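The car share that is meant to empty our driveways

Every few years somebody announces the end of the second car. The latest to try is Dirlow, a car club that opened in Clillthorpe with 50 hatchbacks and a claim, repeated on the side of each one, that they will take 400 private cars off the town's streets.

I asked where the 400 came from. It came from a survey in which members were asked whether they might sell a car, or put off buying one, if the scheme suited them. Might is doing a lot of work there. A person who never owned a car and says she won't be getting one is counted the same as a family who have handed over the keys.

Sowmya Gounder, who runs the scheme locally, doesn't dispute this. "It's an estimate of where we could get to," she told me. "We've got 837 members and they're booking." She would not say how many book more than once a month.

Fathima Pathirana has studied car clubs for the transport consultancy Bulis and is more careful. Most people who join, she says, were already managing without a car, or nearly. "You're giving them a few more car trips. It might be a good thing for them. I wouldn't call it fewer cars."

Then there is the money. The council has put in 200 parking bays, four for every vehicle, and residents of Seo Road have noticed that the ones outside their houses mostly stand empty. Dirlow says it needs room to grow – it has not said by when.
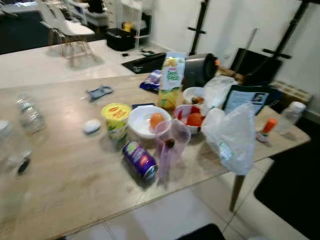
Juice and snacks on the table.

I used the club for a fortnight. The cars were clean and the app worked. The nearest one was a 15-minute walk away, uphill, and twice it had been booked by someone else. My own car, I'm afraid, is still outside.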